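4.2 Who comes back, and why

The return rate turned out to be the richest measure we had. We went into the Rutesstead material expecting wages to explain most of it, and wages do matter, but the contract records tell a much more interesting story. Of the 1588 seasonal contracts in the file, those signed by people who had already worked a season at the same farm look different on nearly every line: they start earlier in the year, they run longer, and far fewer of them end before the agreed date. That pattern holds on all six farms, including the two Vasconcelos orchards, where the picking window is short and the work is piece-rate from the first morning.

What excited us most was how early the decision seems to be made. In the questionnaire (442 usable replies) we asked workers when they had first thought about returning or not returning. We had offered "end of season" as the first answer because we assumed it would be the most common. It was not. The most frequent answer was "in the first two weeks," and the written comments beside it are wonderfully concrete. People wrote about the ride from the bus station, about whether the first pay slip matched what the recruiter had promised, about having to ask three different supervisors where to get gloves. Several wrote about the rooms -- who they shared with, how far it was to a shop, whether there was a place to wash up close to where they slept.

Housing was scored separately under the scheme in Section 3.4, which covers sleeping space, kitchen access, washing facilities and distance to the field. The washing score is built up from individual fixtures, with the sink and counter entered as one item. 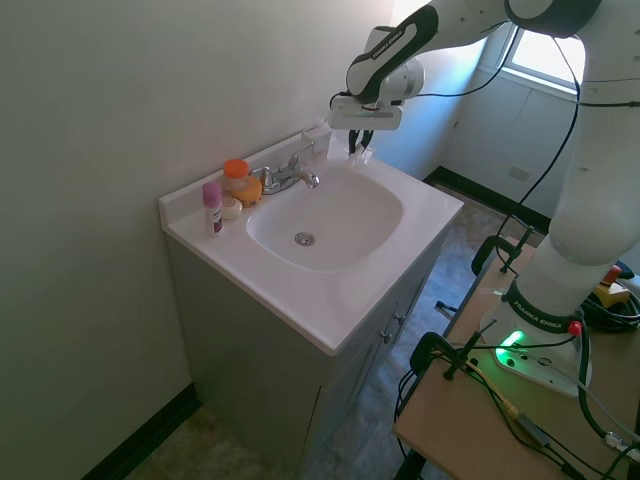
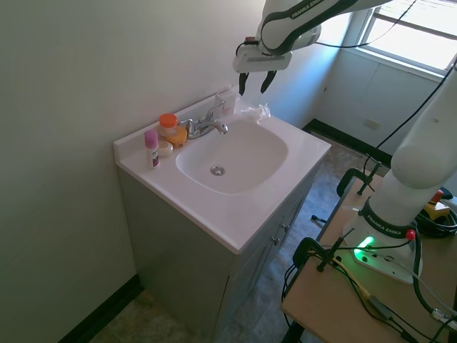

Figure 5. Bathroom vanity with sink and white countertop, two views.

Housing scores and return rates move together across the farms, though the link is weaker than we had guessed. Fosar is the clearest exception. Its housing scores sit near the bottom of our range, and yet its returners are among the most loyal in the whole file, with some families sending a second generation. The long interviews, 100 in all, gave us a way into this. Fosar lets returning pickers name the people they want on their crew, and crew leaders hear back before the spring contracts go out. Over and over, interviewees described this as the thing that made the place feel like theirs. One berry picker told us she would "sleep in the truck" before giving up her crew. We do not take that as an argument for leaving the housing as it is! It does suggest that control over who one works beside has been badly underrated in studies of farm labor, our own earlier work included.

Flandodell shows the opposite pairing. The packing house offers good rooms, paid training days and a steady hourly rate, and it still loses a large share of its workers between seasons. Here the interviews point to scheduling. Shifts are posted the evening before, and in July, when soft fruit and early apples overlap, a worker may be moved between lines several times in a week. People spoke kindly of the managers and the pay and then said they would rather pick. We found this striking, given how much harder picking is on the back and knees.

We also looked at recruitment channel. Workers hired through a friend or relative returned more often than those hired through an agency, as other studies would lead one to expect. The nice surprise is that the gap nearly closes once an agency worker has been placed on a mixed crew with experienced pickers. The number of mixed crews in our data is small, and the farms did not assign people to them at random -- foremen say openly that they pick the new arrivals they like the look of. So the result needs care. Still, a mixed crew costs a grower almost nothing to try, and we would love to see it tested properly over a full season.

Two limits apply to everything in this section. The contract file records only returns to the same farm, so a picker who left Fosar for a Vasconcelos orchard counts as lost to both the first employer and, in our tables, to the trade. And the questionnaire reached people who were still at work when it was handed out. Those who had gone home early, whose views on the first two weeks we would most like to have, are missing. Section 4.3 takes up the first of these problems by matching records across farms.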